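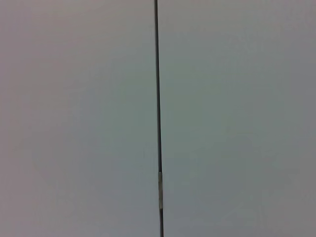
When do the new cupboard doors in the Birngate kitchen get their handles?

Sometime in April, if the supplier is to be believed, and the supplier has been believed twice already.

The order went in as one order and has been arriving as several. Doors came first, then hinges, then a box of 286 screws meant for a different building. Handles remain a matter of faith. In the meantime the approved method is to put your fingertips in the gap where the doors meet and pull gently. Butter knives are not the approved method. We are down two butter knives.

A word on color. Members voted for "Stillon White" from a chip the size of a postage stamp, and several have since told me the doors look gray, or pinkish, or green, depending on where they were standing and how their morning had gone. Morenike Okoro has the chip in her desk and will show it to anyone who asks nicely. It looks gray too.

Masanobu Sugiyama will be in at 10 on February 22, 1999, to adjust the hinges, so please clear the shelves before then – including the fondue set, whoever you are. Tape, hooks and the chore chart should stay off the new doors. The chart has moved to the side of the refrigerator, where it can be ignored as before.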